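Pulex two-arm kit from Cisureo, worth the money?

hollerstead_lab
Posted Thursday, 14:20
We've had the Pulex kit for 6 weeks at Hollerstead and I said I'd report back. You get two arms, two grippers, the head camera and the Nel software licence. Ours is order 2724 if anyone from Cisureo is reading. Setup took two of us a day and a half, most of it cable routing. The manual is thin on that.

We've been running it on tableware. Plastic cups were easy. Bowls are harder, as you have to get one finger over the rim without shoving the thing across the table. 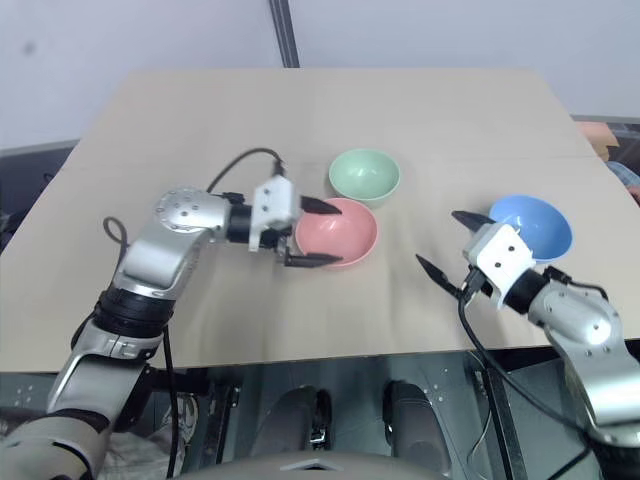
Pulex on the bowl task, head camera view. Left gripper open at the pink bowl.

The grippers are the best part of the kit. The fingers are slim and open wide. My complaint is the calibration, which needs redoing every 200 cycles or the left arm starts landing short.

marlpit
Is that black cable on the right meant to hang off the front of the table like that? I'd have it clipped along the arm before it catches on something.

hollerstead_lab
It's how the manual shows it. Clips aren't in the box.

Chenxi Kang
I don't agree about calibration. We've had ours for 8 months and do it once a fortnight. Check the bolts on the left base plate. Ours had worked loose and the symptoms were the same.

tobit_r
For the price I'd expect clips and a proper manual. We sent ours back. Arms fine, Nel crashed whenever we ran both together.

Chenxi Kang
Which version? It was bad before the July update. I haven't had a crash with both arms since.

tobit_r
Before July, so fair enough. Still wouldn't buy it again. Support took nine days to answer.

marlpit
Has anyone tried it with the bowls stacked?

hollerstead_lab
Not yet. Will check the base plate bolts tomorrow and post what I find.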